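3.2 Household responses to the handset levy

The levy was collected by the retailer at the point of sale and passed to the district revenue office each quarter. In Brendberg it applied to new handsets only. In Trukum it applied to new and refurbished handsets alike, and this difference is the main source of variation used in this section. Rates were the same in both districts throughout the period studied.

We matched 2,106 household records to retailer returns. Households with no registered handset at the start of the period were left out, as were those that moved between the two districts. The remaining sample is older than the general population and slightly less likely to rent. Weights were applied to correct for age but not for tenure, and the results in Table 4 change little when the weights are removed.
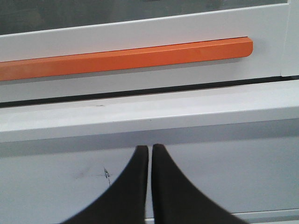 Figure 3. White front with a dark, tinted panel along the top; two black gripper fingers in the foreground.

Brendberg households put off replacing a handset for longer than Trukum households did, but they also bought more refurbished models when they did replace one. The first effect fades after November, when several retailers began to absorb part of the charge in their own prices. The second does not fade. Amegashie, the largest retailer in the sample, reported returns from 37 branches across the two districts, and dropping all of them leaves the sign of both estimates unchanged.

Text message charges were considered as a separate base for the tax. The district office rejected this at an early stage on the grounds that most messages were already sent over data services and would fall outside any charge per message. Our records support that view. Among households on the Skasa tariff, which lists messages and data separately, paid messages made up a small and falling share of the bill in all six quarters.

A further 244 households answered a short postal survey on how they understood the levy. Many believed it was a monthly charge on the phone contract. Households holding this belief were no more likely to delay a purchase than the rest, which suggests that the shelf price mattered more than knowledge of the tax itself.

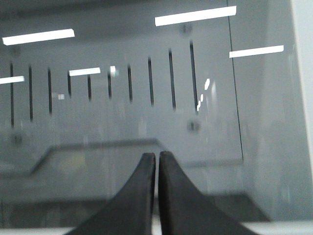
Who paid the levy when a handset was supplied free with a contract?
The retailer paid it, based on the list price of the handset, and was free to recover the amount through the contract.

Contract handsets are therefore kept in the main sample but entered with a separate indicator. Section 3.3 repeats the estimates without them.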